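Progress note to Curnent, 5/2/24
From: Bianka Jakab
Re: Medve planner, second reporting period

Hi all, quick one this time, as most of what I have is good news and a bug!

The planner now runs both arms from one queue. In March we still had two separate processes passing messages back and forth, and if one of them got slow the other would just sit there waiting (you may remember me grumbling on the call). That's gone. Replanning after a missed grasp used to take nearly 20 seconds and is now 16 on the same machine, so still too slow, but moving the right way. Firkow sent over their new collision checker and I've got it building, though I haven't switched it on by default yet.

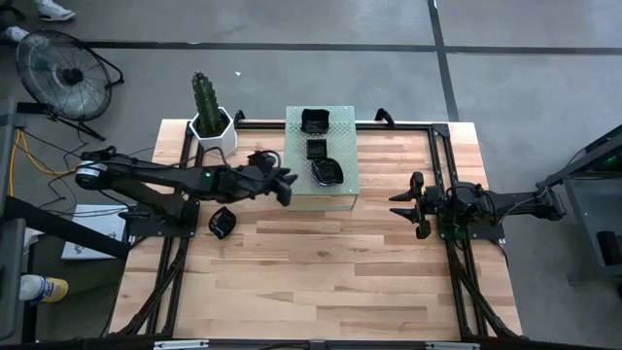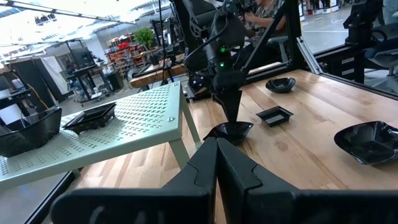

Perception is where most of my hours went. Surnia, our segmentation model, was trained on bright, colorful kitchenware and it really doesn't love dark things. Black dishes on pale wood are fine, the outline comes out clean. Put a black gripper right next to a black bowl, though, and the mask happily swallows the fingertips, and then the planner thinks the bowl has grown a beak. My fix for now is to render the arm from its joint angles and subtract it from the mask before we fit a shape. It works well from the head view and so-so from the wrist, where the fingers take up so much room that a small calibration error really shows. The holes in the green perforated top also confuse the depth filter, so I've added a plane fit for that surface.

Next up: redo the wrist calibration, turn on the Firkow checker, and write proper logs for failed grasps. I'd also like to move 2 days of the testing budget over to labeling, if that's OK with you. Let me know!

Bianka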